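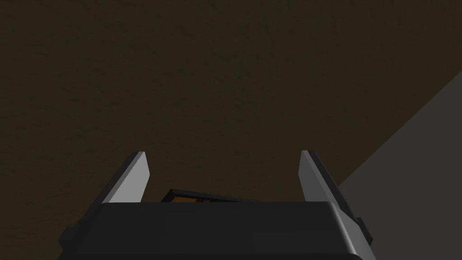
Brown surface, gray area at right.

Flatton Allotment Water Group
Minutes, 25 December 2023

1. Meter reading
Tultumeo plot main read 1488. Reading accepted.

2. Leak at Vukulcombe gate
Stopcock to be replaced. Quote of $700 from Mondal approved, 17 in favor, 2 against.
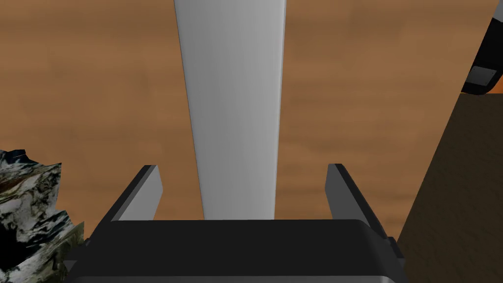
3. Winter shutoff
Supply stays off until the new stopcock is fitted. Hoses to be drained.

Shares: 2

Comments
Does the shutoff cover the lower tap?
Yes, both taps.
Please post the quote.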